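Speaker notes: Keeping a bin-picking cell alive
Eyvindur Blöndal, Wednesday session, second slot after lunch

Slide 1. Title
Say name, say Sostow, move on. Don't read the subtitle out.
I look after one cell. One arm, one bin, one table. If anyone came for fleet management, the McIntyre talk next door is better for that and they can still make it.

Slide 2. What the brochure said
Read the line from the Rosell integration quote: "minimal routine attention." Pause.
I kept a log from the first day in September. 154 entries. I'm not going to claim every one was a fault. Plenty of them are me tightening something and writing down that I tightened it. But I would like whoever wrote "minimal" to come and sit with me for a week.

Slide 3. Where the hours went
Most people guess software. I did too. Go through the bar chart from the left: cables, fixturing, fingertips, then software a long way down.
Expect someone to object that our software is simple. Fair. It is. I still don't believe the vendors who say cables are a solved problem.

Slide 4. The bin has to stay put
The bin is clamped to the setup with ordinary bar clamps. I was quoted for a machined fixture and turned it down, and I'd turn it down again. Clamps come off in seconds when I need to get the bin out.
What I don't trust is a clamp I haven't touched since last week. Hand on every clamp before the first run. Then check the bin against the reference corner. If it has moved 2 mm I re-teach, and I don't argue with myself about it.
Tape marks: they're fine for putting things back roughly where they were. They are no good as a calibration. I have met people who use them as a calibration.

Slide 5. Cable dress
Slow down here, it's the slide people ask about.
The cables run along the outside of the arm and loop at the wrist. The loop is a compromise. Too tight and it pulls on the connector when the wrist turns. Too loose and it snags the bin wall. Rosell gave us a recommended length and it was wrong for our poses. We went through 3 versions before I stopped swearing at it.
Check: jog the wrist to both ends of travel, slowly, and watch the connector the whole time. Watch the connector, leave the screen alone.

Slide 6. At the bin
Leave this one up while talking. Let them look before starting. 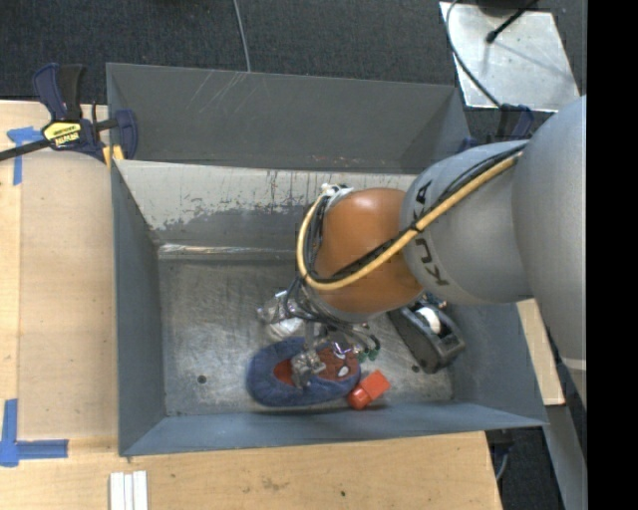
Gripper over the slipper, tape dispenser alongside. Yellow cable looped at the wrist joint.

Points to make: soft item and hard item in the same bin. Bare metal floor, scratched, with cloudy reflections. Wituvura told us their vision package didn't care about shiny floors. I'd ask to see that on a floor as worn as ours.
Fingertip is scuffed. I measure the tips and swap them on the numbers, never on looks.

Slide 7. The routine
Takes me 11 minutes. Clamps, corner check, wrist jog, fingertips, one dry run with the bin empty. Write it down even when it's boring.

Slide 8. Questions
If asked about predictive maintenance: we tried a trial license. It warned me about a joint that was fine and said nothing about the connector that failed. Offer to show the log afterward. Laptop charger is in the side pocket.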